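Table Gardening Session – Participants Wanted

Kvaran seeks adults for a 30-minute potting session in February, starting at 1900. Tasks: move soil between a clear plastic bottle and a shallow bowl, then fill out a short form. Work is done seated at a white tabletop. No gardening experience needed. Soil gets on the table – wear old sleeves.

Places: 11. Minimum age: 18. Contact: Frida Hjaltested, Kvaran front desk.
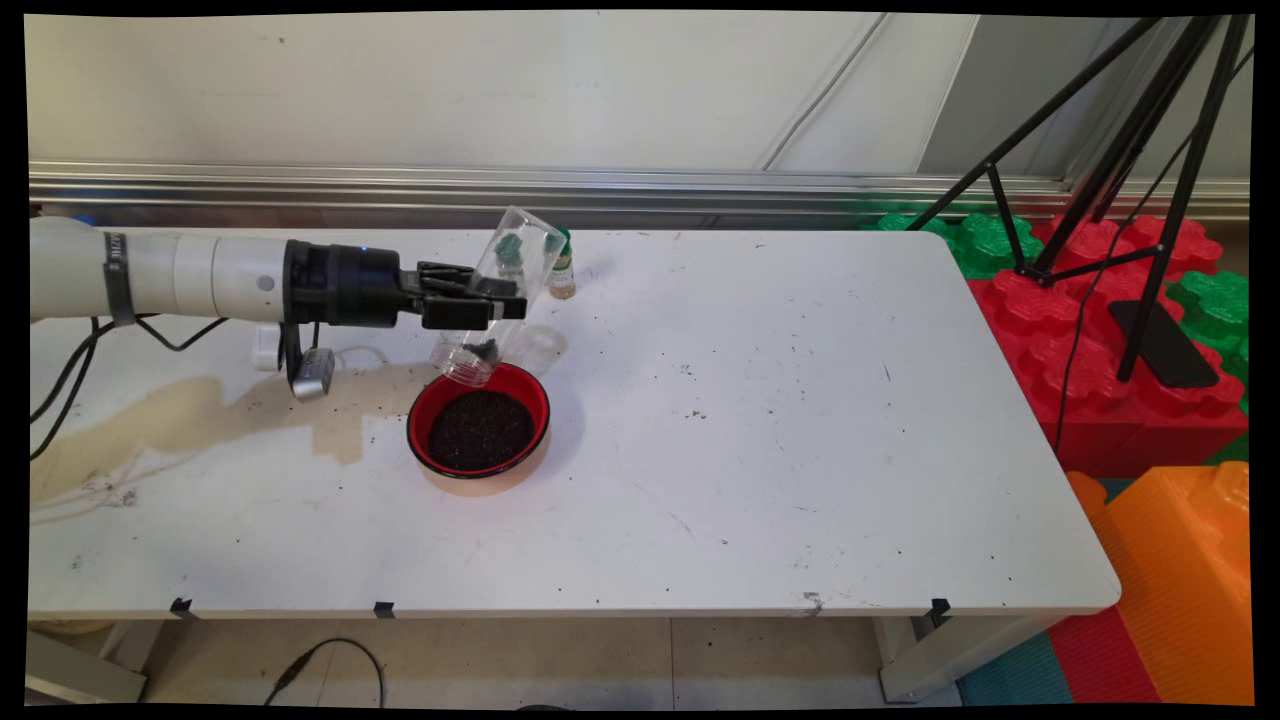
Applicants with a known mold allergy should say so when they write.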